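Project report, Tarkar hand-held gripper, home build part
Author: Jirnamis group, second semester

## 1. Purpose

The goal of our project was to build a pair of hand-held grippers at home and to check if they can manage small and soft things. The workshop Rissanen gave us access to a printer, but the assembly and all tests were made in a student room. We did not want a special test table – a bed with a duvet is a more difficult surface, and a future home robot will meet it.

## 2. Construction

Each gripper has two curved black fingers moved by a linkage. The blue pads on the inner sides are textured, so that a bead does not slip away so easily. We printed the first fingers too thin and they bent under load, so the second version has more material near the screws. The total cost for the pair was 105 euros, without the camera.

## 3. Objects for the test

We chose beaded bracelets. They change shape when they are lifted, and the beads can roll inside the grip. The task has two arrangements, bracelets in an open box and bracelets on the bedding.
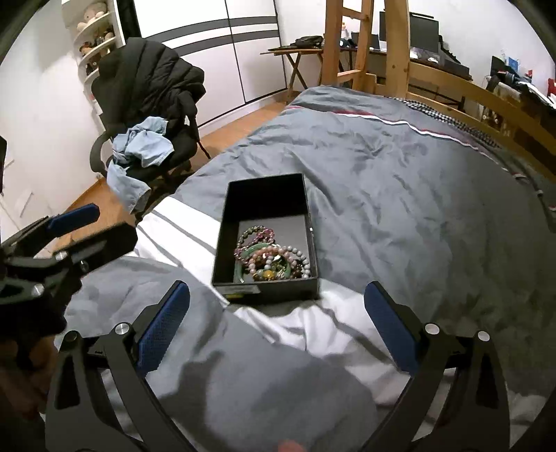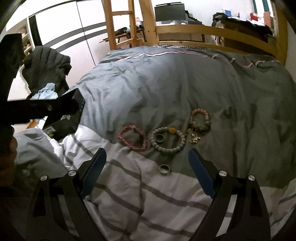 ## 4. Recording

One session took 30 minutes, then we made a break, because the hand becomes tired from the handle. We stored 611 short clips in the Mimska folder. In 20 of them the camera had lost focus, and these we removed before we looked at the results.

## 5. Problems and next steps

- The striped blanket makes folds, and a finger can push a bracelet under them.
- The smallest beads need a slower closing. Our spring is too strong for this.
- Rings lying flat are still hard to take. We want to try a pad with a thinner tip.
- The screws should be checked before each session – two times one became loose during the work.

The drawings of the second finger version are in the appendix.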